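Rurnthorpe Shared Kitchen: progress report, February

Reporting period: third quarter of the grant year
Spending this period: $1,875 of $2,000 allotted

1. Work completed

Counter storage was reorganized by use. Small appliances are grouped at one end, close to the outlet. Dry goods and utensils are kept along the backsplash, which leaves the front edge of the counter free for preparing food. Appliances that are used less than once a week were moved to the Ivberg storeroom.

The inventory now lists 33 items. Each entry gives the item, its assigned position and its condition. The list was checked against the Pinura kitchen, which uses the same layout.

2. Hardware

All drawer and door pulls were checked for looseness. Three mounting screws were replaced. The remaining pulls need no work this year.

3. Current condition

Bar handle and apple item, then the counter with toaster oven and toaster: 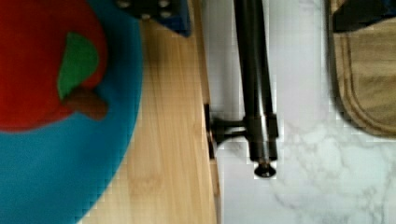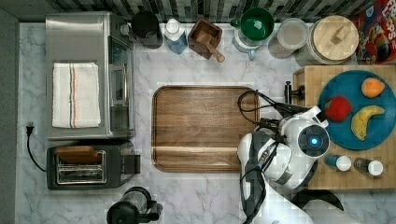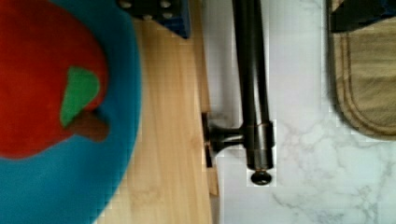
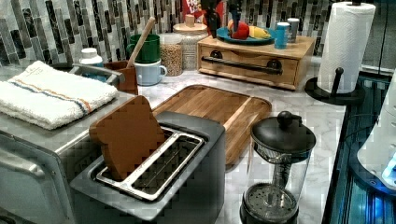 4. Open items

Shelf labels have been ordered but not delivered. The supplier, Brynjólfsdóttir, gives a lead time of 3 weeks. Labels will be applied on arrival and the inventory updated to match.

The unspent balance of $125 is reserved for replacement jar lids. No change to the budget is requested. The next report will cover the labels, the second inventory check and the condition of the items held at Ivberg.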